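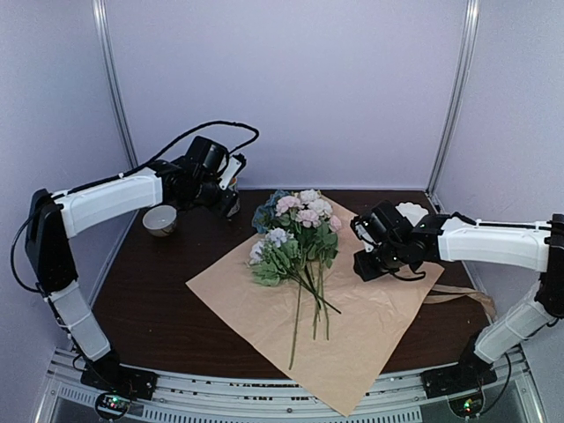
# 2021-04-27

Fifty-one pages of the Serka novel before breakfast, and I can't stop grinning! The ferry chapter is so good I read it twice (the second time out loud, to the cat). Only 223 left and I'm already dreading the end. Bernardo lent it to me in a bag with two others, and he wants them back in May, so I'd better keep going.

Walked to Condham for bread after lunch. The lilacs are nearly out along the canal! Soup tonight, then chapter 16.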